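**Nesivico reabre su cocina comunitaria**

Agosto de 2020. La cocina comunitaria de Nesivico volvió a abrir tras dos meses cerrada por obras. El local, en la calle Sikder, tiene mesas nuevas de madera clara y un armario para la vajilla. La reforma costó 2830 euros, que aportó la asociación vecinal Nitton.

El espacio puede reservarse por turnos de unas cinco horas. Cada grupo trae su merienda, con galletas, bebidas y platos de papel, y deja la mesa limpia al marcharse. Las esponjas las pone la asociación.

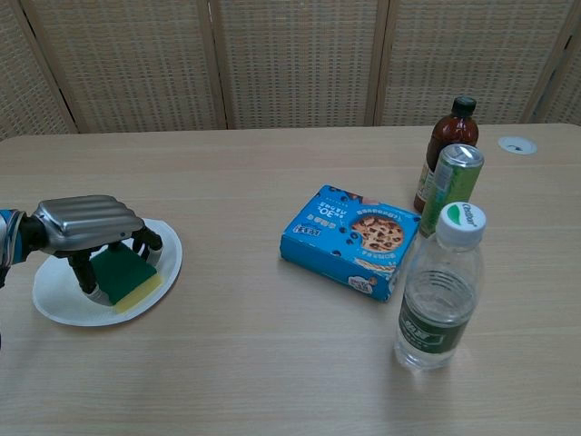

Las reservas para septiembre se hacen en la papelería Skukano, en horario de tienda. Los grupos que ya tenían turno antes de las obras conservan la preferencia y solo deben confirmarlo.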